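Workshop build course, handout 4 – wrist camera and laundry cell
Notes: Cyrill Koller. Corrections to Hermine please, she keeps the master copy.

Recap. Both arms on the rail, Uvgate controller, cable slack checked by hand before power. Still too many loose screws on the Valby bench – tighten BEFORE you home it.

Today: reaching into the bin. Small flat things are the hard ones. Red on red especialy, threshold on colour alone won't find the edge. Use depth, then close slowly. Jaw speed 40, not the default.

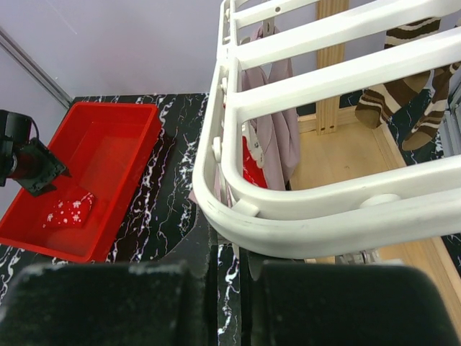 Fig. 2. Wrist view, drying rack and red bin. Knitted item at the near end of the bin floor, other gripper over the left wall.

Socks on the rack: approach from the front, keep clear of the crossbars. Clips move when touched so re-detect after every pull.

Log so far is 516 tries, 13 thrown out for bad timestamps. Dont delete them, move to the Sriwong folder.

For next time – bring your own jaw pads, read the Mesteris notes on cable loops up to the bit about strain relief.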